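Borislav Omerović
30/06/2024

Gripper build, second pair of fingers. Short thread on pads, pivots and what small objects do to both.

Both hand units now run the same linkage: two arms per finger, screws at the joints, triangular cutouts to save weight. I wanted 600 grams per unit including the handle. Varkberg, the first version, missed that by a lot.

Pads are cast silicone with a ribbed face. The flat ones on Varkberg held boxes fine and dropped anything with a curved edge. Ribs at the tip fixed most of it — the rest is jaw alignment, which I still set by eye.

Test task is sorting hair accessories into an open box. They are cheap, light and badly shaped: claw clips have almost no flat area, and coil ties compress before you feel any load.

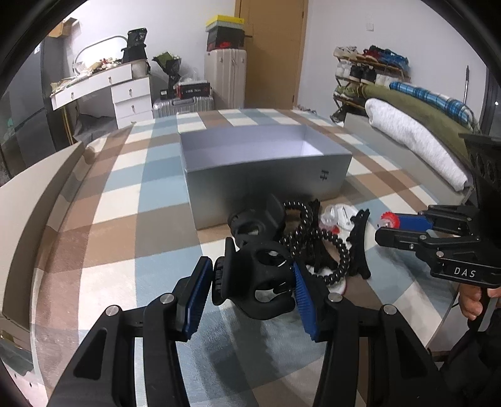
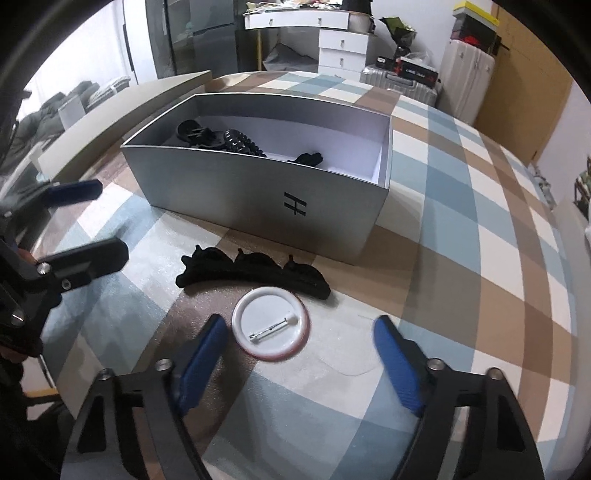
Black clips on a checked cloth, gray box behind. The pin-back badge in the second one is the hardest item on the list. Face down, it gives the pads a thin rim and a safety pin to work with.

Xiomara Hutchins
Have you tried a softer pad for the thin items? On Nolus I went down to a Shore 30 and the edges sink in far enough to lift. Wears faster, though.

Borislav Omerović
Not yet. Mine are harder than that. I have one spare mold, so I can pour a soft set and swap only the left finger first.

Remaining list: shorten the trigger travel, add a stop so the tips can't cross, replace the pivot screws with shoulder screws. The current ones back out after roughly 100 cycles without threadlocker.

Files go up once the stop is drawn. The trigger geometry will change again, so don't print that part yet.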